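Second week of teaching by hand

22 September 2023

I said I would write more often about the Nurmi project and then did not, so this covers two weeks at once.

For anyone new, I work part time on showing a robot how to tidy a desk. The robot is a two-armed machine called Nurmi and it lives at Cudusen, in the long room with the bad heating. I do some of the showing there, with the controllers, and some of it with my own hands and a camera on my head, at whatever desk I can get. The second sort is quicker and needs no robot at all. The first sort is slower and makes my neck hurt, but what you record is already in the robot's terms, so there is less guessing later about what its joints should do.

Most of the last fortnight was paper. In May we did cups and pens, and I thought those were hard. A cup stays the shape it was when you reached for it. A sheet of paper changes as soon as you touch it, and a sheet that has been crumpled and flattened again changes in ways I can't predict even when I'm the one holding it.

The task as Inger Bundgaard wrote it down is one line long: "Put the loose papers in the basket and leave the rest of the desk as it was." The second half causes more trouble than the first. When I clear a desk at home I shift things out of the way without thinking, a roll of tape here, a plant there. If I do that in a recording, the robot learns that clearing paper includes shoving the plant. Villads Bech went through my first set and threw out 13 of them for this reason alone. In one of them I had picked up a roll of tape, looked at it and put it down again a hand's width to the left. I have no memory of doing it.

So now I have some rules, written on a card that I read before I start.

Both hands come in from below and go out the same way. Look at the thing before you reach for it, and keep looking until it is let go. One hand holds the pile, the other takes the sheet. Do not square the papers up first, however much you want to. If a sheet slips, pick it up again as you normally would and carry on, don't stop and start over. No sleeves over the wrists.

The one about slips came from Kipchumba Owino and it changed how I work. I used to stop the recording whenever I fumbled something, so that everything I handed in was neat. He pointed out that Nurmi fumbles all the time and had never once been shown what to do next. When it dropped a sheet it would close its gripper on nothing, carry the nothing over to the basket and let go of it there with great care. I have watched it do that more often than I would like. Since we started keeping the slips in, it has begun going back for the sheet on some tries. Not on most of them yet.

Looking is harder than it sounds. With the camera on my head, wherever my head points is what gets recorded, and I have found out that I don't look at my hands very much. I look at the next thing. I'll have a sheet in my right hand and already be facing the window or the clock. Asger Thygesen told me to imagine I was threading a needle the whole time, which helped for one afternoon and gave me a headache. Now I just go slower. My recordings are longer than they were and fewer are sent back.

As for numbers, we have 885 usable recordings of the paper task done by hand, from all of us together. There are 100 done through the controllers, and nearly all of those are Oddur Ladefoged's, because he is the only one who can pinch a single sheet off a pile with Nurmi's left gripper without taking the three below it. I've asked him how he does it. He says he comes in low and drags the corner back towards himself until it bends up. I have tried that and what I get is a torn corner. The aim is 1635 in all before we train again, and I don't think we will be there as soon as the plan says.

I did one stretch at a desk in a corner by a window, with a lime-green basket pushed up against both walls. I liked it better than the long table at Cudusen. The desk is small, so everything is within reach, and the corner means there is only one sensible side to come at the basket from. 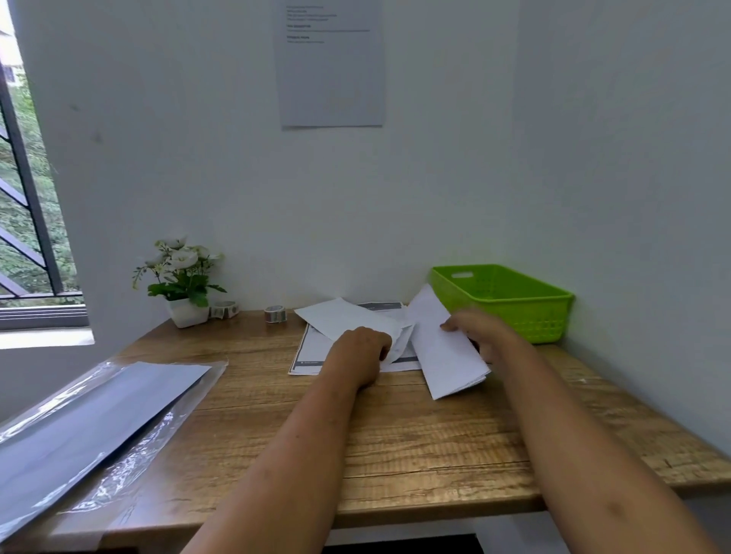 Left hand on the pile, right hand with the folded sheet against the rim of the basket.

A folded sheet is a good deal easier than a flat one. It has an edge you can get hold of and it keeps its shape on the way over. The crumpled ones are fine too as long as you don't mind how they land. What I find worst is a single flat sheet lying on a smooth desk. My own trick is to press with the fingertips and push until it buckles, and I can't see how that could be done with two hard fingers.

There was some argument about things in plastic sleeves. Are they loose papers? I had been leaving them where they were, and Asger had been putting them in the basket. Both of us thought it was obvious. Inger has now ruled that anything in a sleeve stays put, so a part of Asger's set has to be marked again as a different task. He took it well enough. It does mean the count above may drop.

The other thing that came up is when to call it finished. I had been ending each recording once the last sheet was in the basket, hands still over it. Villads wants the hands taken right away from the desk and a short pause after that with nothing moving. Without it the robot hovers. It gets the job done and then hangs there above the basket, making small movements, as if waiting to be told. I've gone back to add the pause where there was enough left at the end to keep, and for the others I shall have to do them over.

I also had a go with the new hand controllers from Clillero, the ones with the softer trigger. They are lighter and my wrists were glad of that. The trigger has a long dead stretch at the start where nothing happens, and then the gripper closes all at once. For cups I doubt it matters. For paper it's no good, and I went back to the old pair before lunch. Oddur says the dead stretch can be changed in the settings, and he may well be right, I didn't look.

Next is mixed desks, with paper and pens and cups all out together, and the Droltimar people are coming to see how we sort the recordings before that starts. I have to tidy the folder names first. Mine are mostly called "desk new" and "desk new 2", and Kipchumba has asked me twice.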